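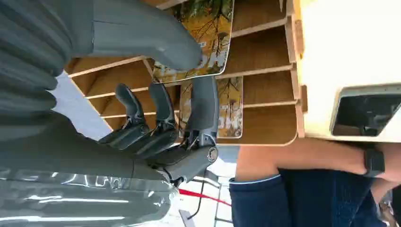 A multi-fingered hand at the card shelf during testing at Skirklow.

June 25, 2022
By El Ouafi

Print this story | E-mail this story

I figured the lead tester at Skirklow would want to talk software, but we spent most of my visit on fingers! "Cards are mean," she told me. "They're thin, they lean, and the slats get in your way."

Her group has been comparing three grippers since April, with 300 tries apiece. The old two-finger Loltby dropped 132 cards (ouch). The jointed hand dropped 16.

So it's settled? "Oh, no. It's slow, and I've swapped 12 cables," she said, laughing. "For boxes I'd still grab the Loltby."

Next up is a new wrist camera, and she's already arguing with everyone over where to mount it.

Contact Zorbridge | Copyright 2022 Zorbridge | Back to top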